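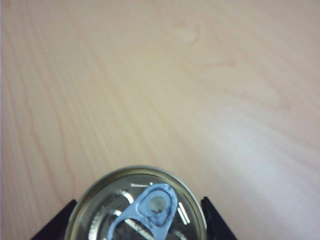
How hard should a robot gripper be allowed to squeeze when people work near it?

Only as hard as the job needs, and the number should be written down before the first shift, with a name next to it. A shop that can't say what its gripping force is set to has skipped a step, whatever the brochure says about the arm being safe around people.

Small robot arms have moved into places that never had them. Packing rooms, test kitchens and repair counters are buying them, often with no engineer on staff. The arm usually comes with a thick manual. The gripper comes with a thin one, and the rules for using the two together are left to the buyer.

Dušan Hubáček has spent most of his working life on that gap. He writes handling rules for Sýkora, a firm that helps small food packers set up their first robot cells. "People ask me if the robot is safe," he says. "I ask them what it's holding. A robot with a sponge and a robot with a knife are two different machines."

His rule sheet for packers begins with the object. A can is a fairly easy case. It is round and stiff, and two fingers closing evenly will tend to center it. But the wall dents, the rim can be slick, and a can with a pull tab has a weak line scored into the lid. The sheet says fingers go on the side wall or the rim and never press on the tab. It also says a dented can comes out of the line and stays out, even if it was the robot that dented it.

Then comes force. Packers who work with Sýkora start low and raise the setting until the can stays put when the arm stops hard. They repeat that stop 36 times before the setting is signed off. Any slip means starting over. A new can size or new finger pads mean a new test.

Brotmont, a soup maker that put in its first arm in April, ran into the paperwork side of this. The staff had tuned the grip well but kept the value only in the controller. A software update set it back to the default, and the next batch came out with creased walls. They threw away 800 cans. The value is now on a card by the cell - printed, dated and signed - and the operator checks it against the screen at the start of each shift.

Speed gets its own page. Hubáček wants the arm slow when it is closing on something and slow again when it is letting go. In between it can move faster, provided that a person reaching in will stop it. He also asks for a plan for lost power. Some grippers hold on when the current drops and some let go. Either can be right, but the operator should know which one is on the bench.

Lighting is on the list too. Shiny lids throw glare, and a vision system set up in the morning may do badly in the afternoon. Sýkora tests at both ends of the day and with the overhead lights off.

The last page is for fingers and pads. They are changed every 1000 hours, or sooner if an edge looks worn. The old set is tagged and kept until the new one has passed its test.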